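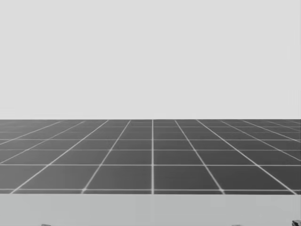

Sim notebook, Nimside two-arm cell — February

9:40 am

Overnight batch is junk. Run 1853 came back with zero grasps, and so did everything queued after it. Job status all green. Exit codes clean, disk fine, logs a normal length. Only caught it when I opened the renders from the head view and got the grid floor, gray background and gripper tips down at the bottom. No parts, no bin, no fixture. Policy was running against nothing.

Worse: the arms moved the whole time. Commands went out at every step as if there was something to pick. Left arm closing on air, right arm doing its handover wait, timing out, retrying. Joint logs show it plainly enough.

10:15

First guess was the camera. Checked extrinsics against last good config, identical. Wiggled the head pitch by hand in the viewer, looked left, right, down. Still no parts. So not a pointing problem, the assets really aren't in the world.

Second guess, parts falling through the floor at spawn. We had that in the fall when the collision mesh on the bin was inside out. Dumped body list at step 0. No part bodies. No bin body. Nothing fell, they never got made.

10:50

Found it, I think. Loader log has this buried way up top, level INFO for some reason:

asset set "soto" resolved to 0 entries, continuing

Continuing!! Soto is the parts set. Nadine moved it to the new folder layout yesterday afternoon, which was on the plan and is fine, but the batch config still has the old path. Loader globs the path, gets an empty list, shrugs, builds the floor and the robot and goes.

Asked Nadine Farah on chat. She confirms the move, says the interactive launcher picked up the new path OK so she assumed batch would too. It doesn't, batch reads its own copy of the path file. I'd forgotten that as well. Two copies of one setting, my doing from when we first set up Jutaden as the batch host.

11:30

Reproduced on my desk machine. Old path: bare floor, same log line. New path: parts and bin spawn, first grasp attempt looks normal. Put old path back: bare again. Good enough for me.

What bothers me more is the reset logic. With no part pose, the pick target falls back to the default, the origin of the work frame. So the arms both head for the same point. In sim the self-collision filter kept them apart most of the time, but there are 22 episodes with gripper to gripper contact flagged. Same fallback code is in the build for the real cell. I checked, line for line. If perception ever hands over an empty list on hardware we'd have two arms going to one spot.

Told Abla. She wants the real cell held in manual until the fallback is out. Agreed. Tag is on the enable switch, and I put a note in the Issa channel so the evening people see it.

1:20 pm

Changes so far:

- loader raises if any asset set resolves to 0. No more INFO.
- batch reads the shared path file, second copy deleted
- pick target with no pose = no motion, hold and fault. Took out the default completly
- gripper to gripper contact now fails the episode instead of just flagging it

Not done: a check on the first rendered view before a batch is allowed to start. Abla Khasawneh suggested comparing body count to the config, simpler than anything with pixels. Will do that one first.

Also need to purge 1853 and later from the training pool before tonights merge. 1440 episodes, all useless. Moved to quarantine, not deleted, I want the contact ones for testing the new fault.

3:05

Fault test in sim: pulled the part pose mid-episode, both arms stopped and held, fault code came up. Did it again during handover. Left arm held, right arm drifted a little before stopping. Don't like that. Looks like the handover wait has its own timer and doesn't see the fault until it expires. Need to look at it w/ Nadine.

Cell stays in manual. Rerun of the batch is queued with the new path, short one only, will open the renders myself before letting the long one go.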